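# Une pince à main, faite sur un coin d'établi

Baltasar Tapia a commencé par les doigts. Le reste, le moteur, la carte, le bras sur lequel il compte monter le tout, est venu après, ou viendra.

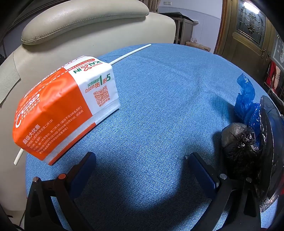

« Un doigt en plastique rigide, ça glisse sur presque tout ce qu'on a chez soi », dit-il. Ses premiers essais, en mars, n'avaient pas de garniture. La pince tenait une boîte en carton et lâchait le reste. Il a collé ensuite une matière souple sur les faces intérieures, en changeant plusieurs fois d'épaisseur. Le projet s'appelle Fludura, un nom choisi avant d'avoir dessiné la moindre pièce.

Tapia travaille dans la pièce du fond de son appartement et, deux soirs par mois, à l'atelier partagé Teltari, où se trouve l'imprimante. Une paire de doigts demande 13 heures d'impression. « Je lance le soir et je repasse à sept heures du matin. Si la première couche s'est décollée, je recommence. »

La pince se tient pour l'instant à la main. Il l'approche lui-même des objets, ce qui lui permet de régler l'ouverture sans se soucier du bras. L'écartement maximal est de 76 millimètres. Il aurait voulu davantage, mais les biellettes touchaient le carter.

Les emballages souples lui prennent le plus de temps. « Un paquet sous plastique, on ne sait pas où il va céder. On serre, le contenu se déplace, et la prise n'est plus la même. » Les sacs froissés posent un autre problème : les doigts attrapent un pli et le reste pend. Il note chaque essai dans un cahier, avec l'angle d'approche et le courant du moteur. Au-delà de 900 milliampères, le programme coupe.

Il s'entraîne sur des sièges, des coussins, le sol. « Sur une table bien plate, je réussissais presque tout. Sur du tissu, l'objet s'enfonce un peu et le bout du doigt bute dessous. » Il a donc aminci les extrémités -- deux versions ont cassé à la vis -- puis renforcé la base.

Le bras, baptisé Kudo, n'a encore que son épaule et son coude. Le réducteur du coude a du jeu et Tapia hésite à le refaire. Il pense le brancher en juillet, avec la pince actuelle. « Je ne redessine plus les doigts avant. Les vis sont accessibles, les patins se changent, ça me suffit. »

Les fichiers seront partagés avec les membres de Teltari quand les cotes du carter seront corrigées.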